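Tags: Floors & Interiors > Room Records > Data Card

Plirkthorpe Room Floor Records

Data card, revised September 11, 2021. Maintainer: Kausar Gondal.

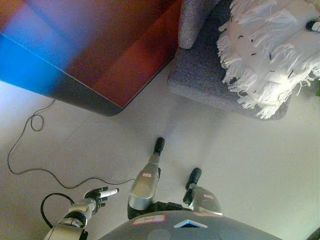 ## Summary

Plirkthorpe is a set of 2998 floor records from indoor rooms with pale, smooth flooring. Each record lists what was lying on the floor at the time of the visit and where it lay relative to the nearest fixed edge of the room. The records are meant for people working on cable routing, tidying checklists and trip hazard reviews.

## Contents

- `records.csv`: one row per item on the floor
- `rooms.csv`: one row per room, 70 rows
- `notes/`: free text from the recorders, one file per room

The `item` field uses a closed list of 18 terms. Loose cable is split into `cable_straight`, `cable_curved` and `cable_looped`. A thin black cable with a small tangle partway along and a long shallow curve after it is entered once, as `cable_looped`. The tangle decides the term. Do not enter the curve as a second item.

Boxes are entered by color only. Contents are left blank unless the recorder opened the box. Slender white cylinders (markers, short sticks) go under `small_cylinder` whether held or lying on the floor; the `held` column takes `y` or `n`.

## Collection

Recording was done in June by Daniyal Tanoli and Birdie Blackwood using the Mirani form, version 2. Rooms were recorded as found. Cables were not straightened before entry. Position is given as left, center or right, as seen from the recording position, and as near or far.

## Known problems

- `floor_tone` was added late. Some early rows have `pale` filled in from the notes.
- Looped and curved cable were one term in form version 1. Bello Idahosa went back through the notes and split them. Rows that could not be settled are marked `cable_unk`.
- Cable length is absent. It was estimated by eye in the first rooms and then dropped.
- Reddish and orange boxes are not reliably separated.

## Use

Load both CSV files and join on `room_id`. Row order carries no meaning. The Jitamance loader drops rows with an empty `held` value by default; set `keep_empty=1` to retain them.

Corrections go to Irfan Khattak with the room ID and row number.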